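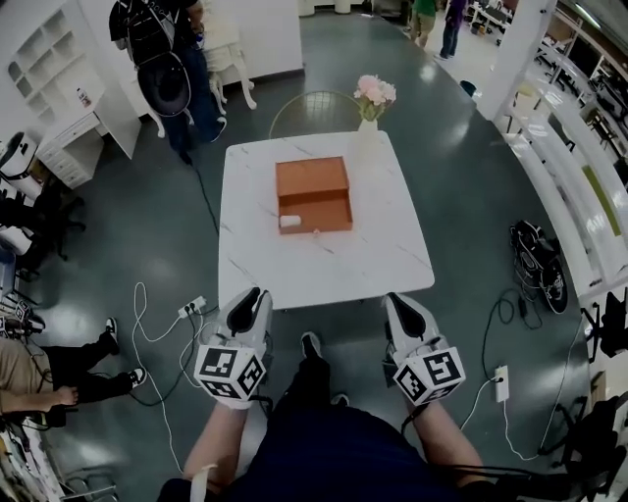 A reader from last term's group wrote in to ask whether a box with only two compartments is worth a whole session, and couldn't we start with the big eight-way tray instead? Fair question, and I love getting it! My answer is the rest of this handout.

Session 2: The divided box

A two-part box is the best thing I know for learning to sort. One partition, a front and a rear, and already you have every decision you'll ever make with a full chest of drawers. What belongs together? What do you reach for most? What is allowed to sit out on the table? Get comfortable with those and the big tray (session 4, don't worry) is a pleasure.

Our box is open, with a low divider and the front compartment facing the sitter. Low dividers are my favourite — you can see over them, and your hand doesn't catch on the way to the back.

Terms we'll use

Near side: whatever is closest to the person sitting down.
Home: the one spot an item goes back to. The small white block has its home at the left end of the front compartment.
Neighbour: anything on the table that isn't part of the sort. A vase of flowers is a neighbour. Leave it at the back corner and work in front of it.

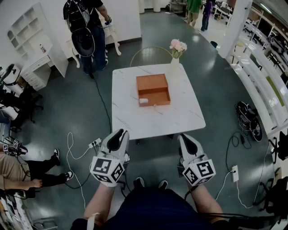

Page last changed: Jan 17, 2022

Exercise A. Give the block its home

Sit square to the table. Put the block in the front compartment, hard up to the left end. Take it out, set it on the marble-patterned top, and put it back. Do this for 20 rounds, slowly. It sounds like nothing, but by the end most people have stopped looking for the corner and just know where it is. That's a lovely moment.

Exercise B. The case for the rear

Now pick something you use once a month and argue for putting it behind the divider. Write two or three lines. I want your reasoning more than the right answer, and I'm very happy to be disagreed with. Last June we had a terrific debate over spare keys that ran well past the break.

Exercise C. At home

Find a box with one divider, or make one with a strip of cardboard. The Vitari and Smits ones in the cupboard can be borrowed overnight; the Velen has a split corner, so please leave it. Choose a favourite colour if you like! Orange shows up beautifully on a pale table.

Sort whatever is in your kitchen junk drawer into front and rear. Anything that fits neither goes in a bag, to be dealt with in session 3.

Reading

Brallura course reader, the section on small containers. Skip the part on labels for now.

Bring your written lines from Exercise B to room 433. Pencil is fine.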